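Ulleston Publishes Practice Guide for Humanoid Robots in Record Storage Work

Guide sets out 14 requirements for sites that use walking, two-handed robots at cabinets and shelves

DUNDEN, January 19, 2022 - Ulleston today released the first edition of its Practice Guide for Humanoid Robots in Record Storage Work. The guide applies to robots with legs and two arms that handle boxes, binders and files in offices, archives and similar indoor spaces. It is meant for site operators, system integrators and the people who write operating procedures for them. Use of the guide is voluntary.

The guide contains 14 requirements in two parts. Part 1 covers the site: floors, furniture, lighting, walkways and the marking of work areas. Part 2 covers the robot in operation: reach, grip, speed near people, stopping, and the records to be kept for each shift. Each requirement comes with a short test that can be done with ordinary tools such as a tape measure, a hand scale and a stopwatch.

Work on the text began with a review of 484 incident and near-miss reports supplied by member sites. Of these, 139 involved cabinet doors, drawers or shelf edges. In most of the 139 reports the robot completed its task but touched a part of the furniture that was not in its work plan. The drafting group used these reports to set the order of the requirements and to decide which ones needed a test.

Requirements for cabinets and shelves

The part of the guide dealing with furniture contains the most detail. Its main points are as follows.

Doors. A hinged door within reach of the robot must be either fully closed or opened to its working position before the arm enters the cabinet. The door must be included in the robot's map of the work area for as long as it is open. A door that can swing back under its own weight must be held.

Shelf edges. A box that extends past the front edge of a shelf must be treated as a separate case in the work plan. The operator must state in writing how far a box may extend before the robot is to stop and ask for help.

Free arm. When one arm is working and the other is not, the position of the free arm must be defined. The free hand must be kept clear of the robot's own legs and of any cable in the work area.

Grip. Contact with a box must be confirmed before it is lifted or pulled. Force limits are to be set for each type of container and not for the site as a whole. For containers with a latch, the latch must be checked before the box leaves the shelf.

Requirements for floors

The floor requirements apply to any surface the robot stands on while its arms are in use. Carpet tiles must be fixed at the edges, and seams must be checked for lifting at set intervals. Where carpet meets another material, the operator must record the position of the border and the height difference. Feet may be placed near a border, but a foot may not rest across it during a lift unless this has been tested with a full load.

Sleeves, gloves and covers

Fabric covers on arms and hands are allowed under the guide. They must not enter a joint at any position the arm can reach, and they must end clear of moving finger parts. Covers are to be checked for wear and slack at the start of each shift - a loose fold near a wrist joint is grounds for taking the robot out of use until the cover is refitted.

The requirements for clearance at the wrist apply whether or not a cover is fitted. They are to be tested with the arm raised and with the arm hanging down.
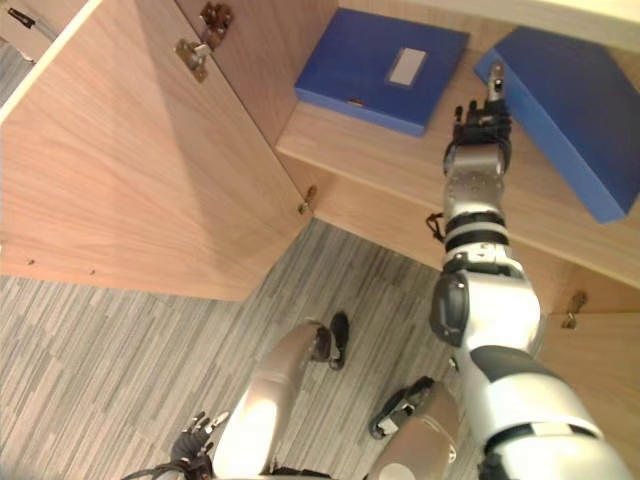
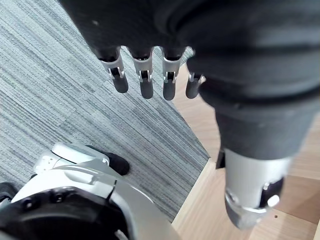
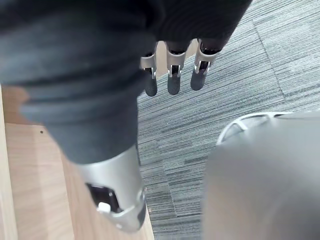
Humanoid robot work at a cabinet on a carpeted floor: a hand raised toward a blue file box (first picture), and fingers and wrist housings over the floor (second and third).

Stopping and records

Every site must have at least 2 means of stopping the robot that do not depend on each other. One must be within reach of a person standing at the edge of the work area. Because a walking robot may fall when power is removed, the guide separates a hold, in which the robot keeps its balance and stops all arm motion, from a full stop. The operating procedure must say which one is to be used in which case. Staff must practice both before working near the robot.

Shift records must include the software version, the cover check, any stop and its cause, and any contact with furniture outside the work plan. Records are to be kept for the service life of the robot.

Relation to other rules

The guide does not replace national law or any safety standard that applies to the robot or the workplace. Where another rule is stricter, that rule is to be followed. Ulleston does not certify products or sites under the guide. Sites may state that they follow it if they have completed all tests and keep the results on file.

Trial use and comments

Muriithi, a systems integrator with sites in Dunden and Udska, has adopted the guide for its record storage projects and will share test results with the drafting group. A reporting form is supplied with the guide so that other sites can do the same.

Comments on the first edition may be sent to the Ulleston standards office in writing. Each comment should name the requirement it refers to and, where possible, propose replacement text. Comments on the test methods should include the measured values and the type of floor.

About Ulleston

Ulleston is a membership body for companies that build, install and use service robots indoors. It publishes practice guides, test methods and training material. Its offices are in Dunden.

Media contact: Ulleston Press Office, Dunden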